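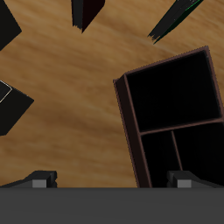

Plolldale Local Reporting Scheme
Progress report to the Wamer Fund, October 21, 2025

Training. Three of the four planned workshops have been held at the Amoah Road library. Attendance was 20, 17 and 14. The fall at the third session matches the move to a later start time – the fourth will go back to the earlier slot. Sessions were led by Amerley Adjei (interviewing) and Gilles Tanguy (court and council reporting).

Output. Residents have filed 184 items since March. Nhyira Atinga edits all copy before publication. Turnaround is now up to 30 hours, against a target of one day. A second editor, Afia Mahama, starts next month on a part-time basis.

Spending. Room hire is under budget. The Cornent hosting contract was renewed at the existing rate. An underspend of £2,000 remains on the equipment line, and we ask for permission to move it to editing hours.

Outstanding. The libel checklist is in draft. The reader survey has not been sent out.

Ekow Boateng
Scheme manager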